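Tanstead Campground Will Start Charging for the View

Feb 7, 2024

Anyone planning to park a camper at Tanstead Lake this summer should bring leveling blocks, bug spray and a little more money. The campground is splitting its RV loop into two price levels, and the dividing line is whether you can see the water from your dinette.

Under the new rates, 14 sites along the shore become "Lakeview Premier" and go up $7 a night. Everything else keeps its old price and its old name, which was a number. The hookups are identical on both sides of the loop road. So are the picnic tables, including the ones that lean.

"People were already fighting over those spots," said campground manager Reginald Tillman. "This way they can fight over them online in January, when it's cold and they have nothing else to do."

Booking for the season opened last month, and the shore sites were gone for July before lunch on the first day. Tillman took this as proof that the price was right. Several regulars took it as proof that the price will be going up again next year.

Maya Ghanem, who has been bringing the same 19-foot trailer to the lake since her kids were small enough to sleep on the dinette, booked site 22, on the road side. She said she can see the lake fine if she stands on the cooler.

"I asked if there was a cooler fee," she said. "He wrote something down."
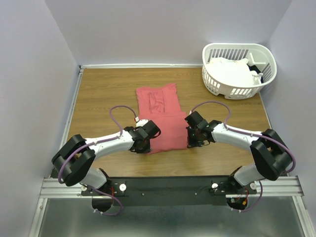 A red shirt laid out between two robot arms.

The campground is also tightening its rules on length. Rigs will be measured at the gate from hitch to rear bumper, and bikes, ladders and cargo boxes on the back now count. Owners have long been relaxed on this point. Tillman said one guest last season listed his motor home at 24 feet and then needed two sites and part of a third to turn it around.

Quiet hours still begin at 10 p.m., with generators off an hour before that. The dump station will stay where it is, at the bottom of the hill, right after the sharp left. A proposal to move it was discussed over the winter and dropped when the estimate came in. Drivers are asked to keep taking the turn slowly -- the post on the inside corner has been replaced again, and this one is concrete.

There is some good news for vans. Six short sites near the bathhouse, too small for most trailers, will be set aside for camper vans and small pickups with a topper. They cost $4 less than a standard site and come with water and electric but no sewer. Vangelis Gavalas, who travels full time in a converted delivery van, called it the first discount he has ever been offered for not fitting in.

He has reserved one for two weeks in June. From the driver's seat, he said, with the door open and the bathhouse light off, there is a pretty decent view of the lake.

Tillman said he was not aware of that.

Reservations can be made on the campground website or by phone. The office is open from 9 to 4, and closed for lunch whenever lunch happens.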